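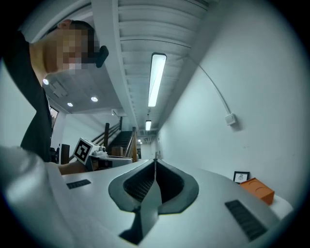

Figure 4.1 A hand-held gripper with a marker cube on top.

Chapter 4
Planning a Wearable Product

A smartwatch looks like a small phone, and many first-time product teams treat it as one. They pick a processor, pick a screen, and leave the battery for later. By the time the battery comes up, the case has been drawn and there is no room left for it.

This chapter follows the planning of a watch from the first parts list to the point where a company decides to build it or drop it. Chapter 3 dealt with phones, where the yearly release cycle sets most of the dates. Watches are different. Buyers keep them longer, carriers play a smaller part in sales, and a new chip gives people less reason to trade up.

Our main case is Briltalance, a phone maker that spent two years on a watch called the Brarley. The company had a good record with handsets and a loyal dealer network. Its managers expected the watch to sell mostly to people who already owned one of their phones. The first plan called for a battery of 400 mAh and a screen that could reach 1000 nits outdoors. Engineering reported in July that the two would not fit together in a case that most people would want to wear.

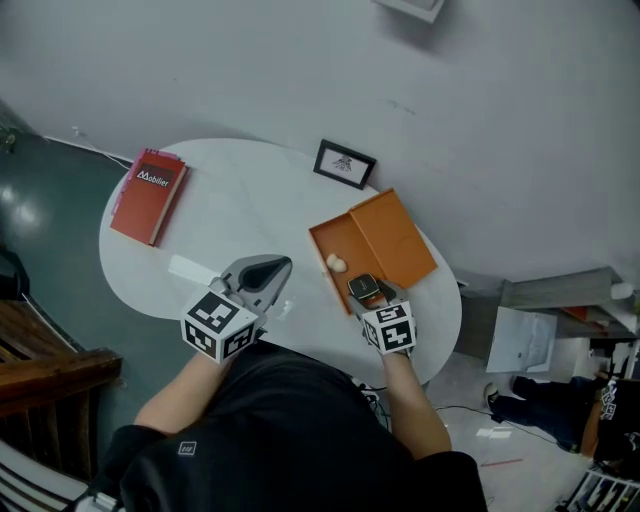 The team had a choice. It could lower the brightness to 900 nits, make the case thicker, or wait for a newer display from its supplier, Kazmi. Kenneth Yule, who ran the project, chose to wait. The delay pushed the launch past the holiday season, and by then two of the dealers had signed with a rival brand.

Was it the wrong choice? Section 4.3 gives the figures the team had at the time, and you can work through them yourself. Keep in mind that the display was only one of the parts in doubt - the charging dock was also behind schedule, and the software had not passed its first full test.

The second case, Fornamholm, is shorter. It concerns a small company that bought a finished watch design and changed only the strap, the software and the box. Sales were modest but steady, and the company never had to pay for a chip or a display of its own.

Before you begin, review the terms "bill of materials" and "reference design" from Chapter 2. Both are used from the first section on.

4.1 What the Buyer Already Owns

Most watches are sold as a second device. The buyer has a phone, and the watch has to work with it on the first day.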